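Bevor der Greifer über den Boden fährt: Regeln für glänzende Untergründe

Stand: 20. März 2019

Die Hausregel von Sernon zum Greifen in Bodennähe ist 37 Seiten lang, und auf Seite 8 hören die meisten auf zu lesen. Für alle, die dort ausgestiegen sind, die Kurzfassung.

1. Arbeitsbereich abgehen, zu Fuß. Tischbeine stehen im Modell von Plivon grundsätzlich senkrecht. Möbelbauer sehen das lockerer. Schräge Beine also an der Spitze und unter der Platte einmessen.

2. Zettel, Klebereste und Kleinkram gehören vor dem Lauf ins Protokoll. Der Greifer hält im Zweifel alles für seinen Auftrag.

3. Geschwindigkeit auf Stufe 4 begrenzen, solange die Finger offen sind. Wer schneller fahren will, darf das im Formular begründen. Es hat 76 Felder.

4. Reflexe prüfen. Helle Fliesen spiegeln jede Lampe, und eine Tiefenschätzung, die einer Spiegelung glaubt, sucht den Boden gern eine Etage tiefer. 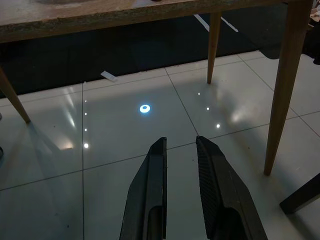
Lichtpunkte auf den Fliesen werden deshalb vor dem ersten Absenken maskiert — von Hand, auch wenn Moroz eine Automatik dafür mitbringt. Danach den Greifer leer und geöffnet über die Fläche führen und die Höhenwerte mit dem Maßband vergleichen.

5. Not-Halt auslösen, bevor man ihn braucht. Bei Famgate steht das seit Oktober ganz oben auf der Checkliste. Vorher stand dort die Versionsnummer der Checkliste.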